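Section 3. Planning and Budgeting Before You Order

Read this section before you send a purchase order for hand-held grippers. It covers a first order for one site.

3.1 List the tasks

1. Walk the site and write down every task you want recorded. Laundry work needs its own line.
2. Next to each task, note the appliances and supplies it calls for. Include small items such as detergent and lidded tubs – they are often left out of the first budget.
3. Mark which appliances you already own. Price the rest separately from the grippers.

NOTE: A secondhand washing machine is fine if the drawer and selector knob move freely.

Gripper at the laundry station, with purple containers in reach:
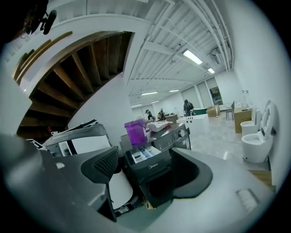
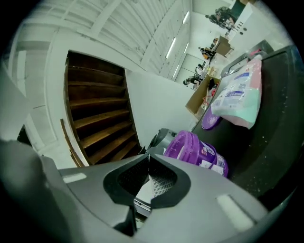 3.2 Work out the quantities

4. Order one Kemotari gripper per operator, plus one spare per site.
5. Allow 200 sets of replacement finger pads for the first year. Sites that ordered 123 sets had to reorder by March.
6. Set aside $164 per station for supplies.
7. Keep $2,000 in reserve for freight and repairs. Do not spend it on extra stations.

CAUTION: Fingers from the older Zimine model do not fit the Kemotari housing. Check the model number on your quote before you sign.

3.3 Place the order

8. Send the completed list to Godelieve Leemans at Rendbridge for review.
9. Ask for one quote with freight shown on its own line – Kuipers will split it on request.
10. Confirm who will receive the delivery and where the cartons will be stored.

Prices in this section were last checked on 9 October 2020. Go to Section 4 when the order is confirmed.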